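I caught Leonor Calado on her lunch break in Perkdale, and she was already talking before I'd found a pen. She's been learning the accordion for 3 years, and she's hooked! 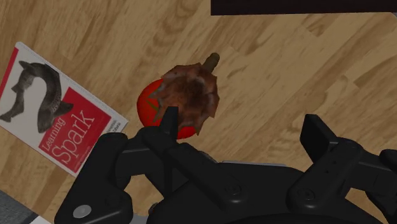 So why the accordion?

"My neighbor was selling one for $300 and I couldn't stop thinking about it," she told me.

She practices every night (sorry, neighbors) and plays her first real show in Lalusbridge this October. "My left hand still has no idea what's going on," she said, laughing.
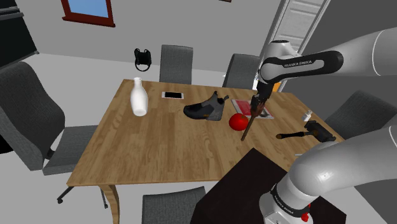 A white bottle, a phone and a shoe on the table.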